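Speaker notes – "Show, Don't Script: Does It Hold Up?"
Roksolana Didenko

Open without slides. Ask who has been told that anyone can teach a robot in an afternoon. Wait for hands. Then say I have sat through that pitch from two vendors and I still write code most afternoons.

Define terms fast. By hand: you grab the arm and push it through the task. Remote: you drive it from a controller and it records what you did. Sales people mix these up. Don't let them.

Flower task next. One arm, one bunch of red tulips, one ribbed vase. Leave the pictures up and keep talking.

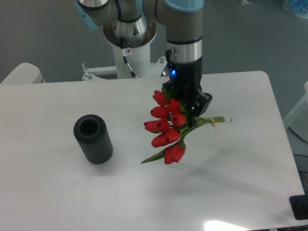
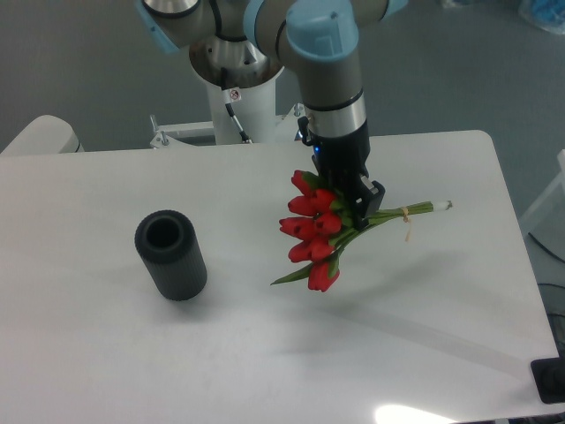
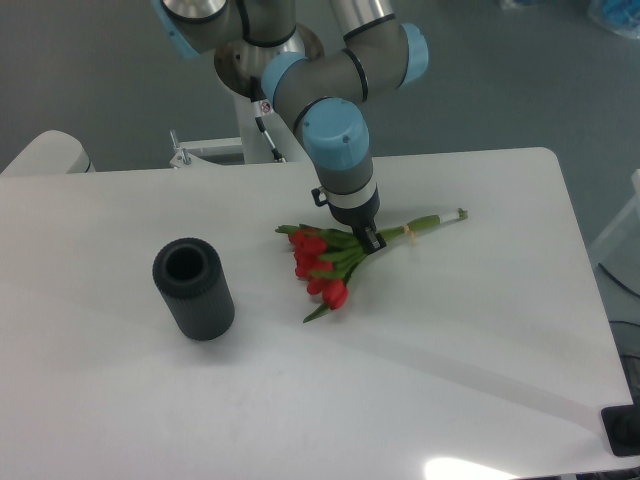
Harnenari Manipulation Group – Talks and Teaching

Ask the room where they would place the grip. Stems, everyone says stems. Fine, but a bunch is a floppy thing with a heavy end, and the person demonstrating corrects for that without knowing it. The recording keeps the motion and loses the reason.

The vase opening is the hard part. A person at the controls has no feel for the rim unless the rig sends force back, and most don't.

Numbers slide. Joris Vermeulen's plan for Mathebula asked for 200 demonstrations. We logged 284. Say plainly that the extra ones came from operators who wanted another go, and that I don't know if they helped. More data from a tired person is more tired data.

Question I always get: "So is scripting better?" No. Try scripting a bouquet. My complaint is with the word "easy" – someone still has to decide what a good demonstration is, and that takes longer than giving one.

If time is short, skip the Lullon comparison. Leave five minutes for questions. Joris has the reading list.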